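Search this site Search Go Menu

Shared Kitchen FAQ
Updated in March by the Cultham House desk

Welcome to Cultham House, 30 rooms above one kitchen. These are the questions we get most, usually at the front desk and usually during somebody's dinner.

Do I get my own shelf?
Yes, one in the fridge and one in the dry cupboard. Label your food with your room number. "Mine" has been tried.

May I leave things on the table overnight?
You may leave them. Anything still out at 11 p.m. goes in the lost property crate, where it will meet other people's lids.

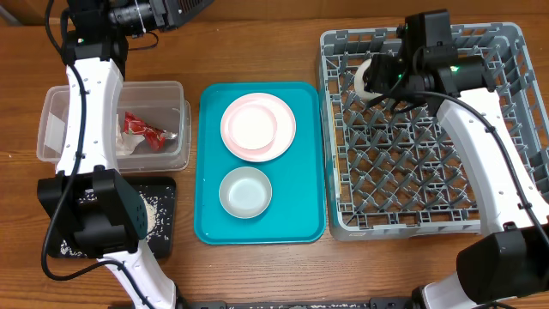 Zolano asks whether the 11 p.m. rule applies to bread dough, which needs the whole night to rise. Fair point. Dough may stay if it's covered and has a room number on it. Soup may not stay, however slowly you say it's cooking.

Who does the dishes?
You do. Wash, rinse and rack them before you go upstairs. "Soaking" ends after 30 minutes, and after that it's just a dirty pan with water in it. Racked dishes should be put away by breakfast so the next person has somewhere to put theirs.
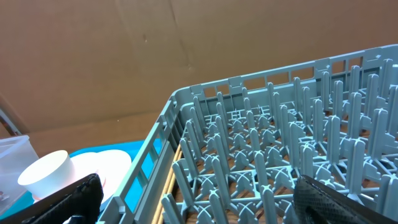
Dish rack, with rows of upright pegs.

Can I have people over for dinner?
Up to 3 guests. For more than that, book the dining room at Flullstead, our other building, which has better chairs and knows it.

What does it cost?
The kitchen is included in your rent. There's a $300 deposit for the whole house, and we'd much sooner give it back than spend it on a burned countertop.

Where does the trash go?
Food scraps in the green pail, everything else in the bin by the back door. Pickup is Tuesday. Wrappers count as trash even when they're small.
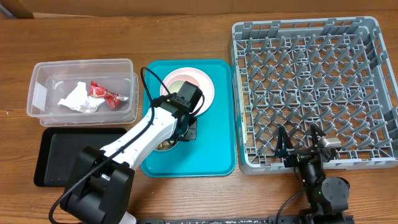

Clear bin at left, turquoise tray and plate in the center.

The smoke alarm went off and I was only making toast.
So was Room 201. Open the window, turn on the fan, and press the gray button by the door once the air clears.

Something's broken. Who do I tell?
Write it in the book at the front desk, with your room number. Telling the group chat is allowed but fixes very little.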